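Tillora 14 ist da, und der Umstieg geht leichter als befürchtet

21. Februar 2019

Im Dezember hatten wir an dieser Stelle versprochen, das Frontend von Zuseck »zeitnah« auf Tillora 14 zu heben. Zeitnah ist ein dehnbares Wort. Seit gestern läuft der neue Build, und die Startseite lädt sogar. 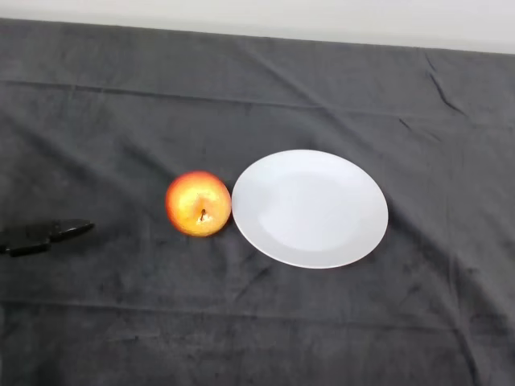
Der größte Brocken war die Formularbibliothek Seol, die noch auf die alten Lifecycle-Methoden setzte. Chang-ho Shim hat sie komplett umgeschrieben und dabei 2234 Zeilen gelöscht, darunter einen Datumswähler, den offenbar kein Mensch je eingebunden hatte. Beim Testen fiel auf, dass dessen Kalender im Jahr 1862 begann. Wer ihn vermisst, melde sich bitte bei Chang-ho und bringe Argumente mit.

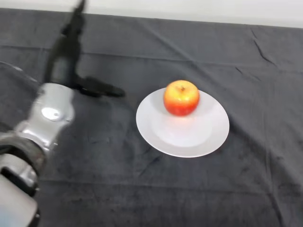

Für eigene Komponenten gilt: erst den Linter laufen lassen, dann fluchen. Die Warnungen zu veralteten Props darf man bis Version 15 ignorieren, die zu doppelten Keys bitte nicht. Elspeth Moffat hat die Migrationsanleitung ins Wiki gestellt, Stolperfallen mit Flistine stehen in Abschnitt 2. Der ist leider der längste.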